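TRADBRIDGE - Tradbridge Curling Club will move into the refurbished Skallimach Ice Rink in November, ending two seasons in which its members have had to travel 41 miles each way for practice ice.

The club has signed a five-year agreement with the rink's operator, Wattimena Leisure, covering league play on three evenings a week, junior coaching on Saturday mornings and two weekend competitions each winter. Four sheets will be marked out at the eastern end of the building, separate from the main pad used by the ice hockey and figure skating clubs.

Having its own sheets means the club will no longer play on ice that has been skated on earlier the same day. Curling ice has to be level and is sprayed with fine droplets of water before play to form the pebble that the stones run on. At its previous venue the club was allowed 25 minutes to prepare the surface between sessions, and several league matches last winter were shortened as a result.

"Our members have put up with a lot of late nights and long drives, and we lost some good players along the way," a club spokesperson said. "We can now offer a proper league at a sensible hour, close to home. The first phone calls we made after signing were to people who had given up."

The eastern end of the rink closed when its refrigeration plant reached the end of its working life. Wattimena Leisure has replaced the plant, relaid the floor and fitted new barriers and lighting. Seating for 610 spectators has been kept along the north side, with level access from the car park and eight wheelchair spaces at ice height. The changing rooms have been repainted and a warm viewing room has been added behind the home end of the sheets.

A spokesperson for Wattimena Leisure said the company had wanted a regular curling tenant from the start of the project. "Curling fills hours that are hard to sell to anyone else, particularly on weekday afternoons, and the players look after the ice," the spokesperson said. "We expect the sheets to be in use for at least nine hours a day by the middle of the season."

Sports equipment supplier Molik will sponsor the club's opening season. The agreement includes 32 pairs of junior shoes, a full set of brushes for beginners' sessions and delivery sticks for players who prefer to release the stone from a standing or seated position. Molik will also give its name to the club's new open competition, the Molik Trophy, which will be played over the second weekend of the season.

Sixteen teams will take part in the Molik Trophy, in four groups of four. The top two in each group go through to the quarter-finals, with all matches played over eight ends. An extra end will be played where a knockout match is level. Entries from outside the region are welcome, and teams may be men's, women's or mixed. Matches in the group stage will start at 9am, 12.30pm and 4pm.

The league itself will run in two divisions, with promotion and relegation between them at the end of the winter. A separate wheelchair league is planned for Thursday afternoons if enough players come forward.

Nearly 4000 people signed the petition to bring the eastern end of the rink back into use, and the club is offering free taster sessions to local residents throughout its first month. Each session lasts 90 minutes and covers the delivery, sweeping and scoring, followed by a short game of two ends. No experience is needed. Those taking part should wear loose, warm clothing and bring a pair of clean, flat-soled trainers. Children must be aged eight or over, and under-12s will need to come with an adult.

Season tickets for members will go on sale at the rink reception from the start of next month. Existing members will have first choice of league evenings for the opening fortnight, after which places will be open to all. Juniors and full-time students pay half the adult rate.

The club is also looking for people to train as ice technicians and umpires. Training takes place over four evenings at the rink and there is no charge for the course.

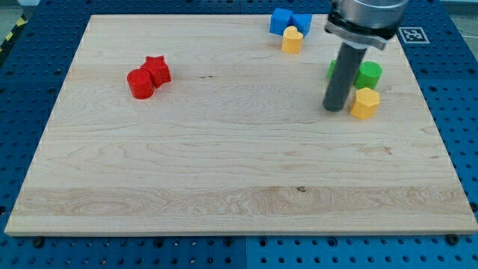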